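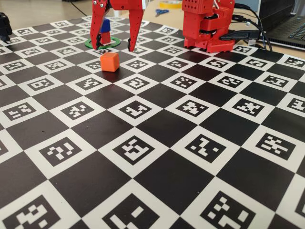
Block data, night two

Quick one, it's late and I still have to back up the drive. Do-yoon Noh and I got to 209 demos for Tak, our little policy that's supposed to put cubes in the ring. Goal is 1377. Don't do the math.

Driving by hand, one cube at a time. Ring moves between takes, cubes move between takes, the checkerboard does not move, ever. Learned that one the hard way in December when I bumped it and lost 79 episodes. Still mad.
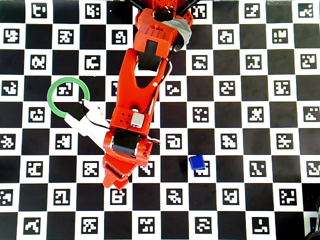
Top view, blue cube off to the right.

Trimming is teh slow part. Flivari chops the recordings for me but it leaves dead time at the start, so I go back and cut everything down to 10 seconds by hand. Ugh.

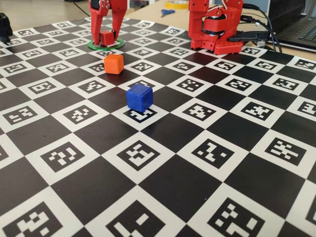 My rule for what counts as a good demo changed again. Used to keep anything that ended in the ring. Now I want the approach clean too, fingers low, no wobble. Red cube right over the middle of the green ring, tips nearly down at the mat, thats the moment I look for when I'm scrubbing. If its hanging over the edge I toss the take. Do-yoon says keep the sloppy ones, the model needs to see recoveries. Maybe a separate folder? Will ask Ha-rang Chae, she did this for Prindgate.

More tomorrow, orange cube first.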